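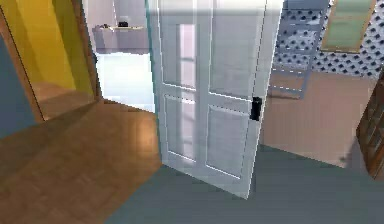
What is in the Covero door listings file? Text records of secondhand interior doors offered by salvage yards, with the size, asking price and condition as the seller wrote them.

Home Files Notes Contact
Search this site Go
Last updated 05/03/2023

# Covero door listings

Size and price come straight from the seller. We don't trust either one much. Of the 58 yards we wrote to, 49 sent usable lists, and the lists disagree on what "good condition" means.

## Columns

- `width_in`, `height_in`: inches, often rounded up by the seller
- `price`: asking price, never the sale price
- `panels`: blank if the seller didn't say
- `cond`: free text, left alone

## Known problems

"Antique" is a sales word. Treat it as noise. The Trirnbridge yard used it for 9 doors with no date given for any of them. Soliman lists prices by the pair without saying so, and we have not split them. Four yards sent the same list twice under different names; we kept both copies until someone can show which is the real one.

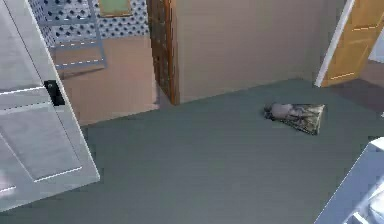 Rosângela Meireles wrote in to say that the price column is worse than we admit, and that averages by yard should be thrown out until the Soliman pairs are fixed. We agree on the pairs. The averages stay in `old/` for now.

## Use

Fine for studying how sellers describe doors. We would not price a house job with it. Send fixes to Igor Šimko with the row number.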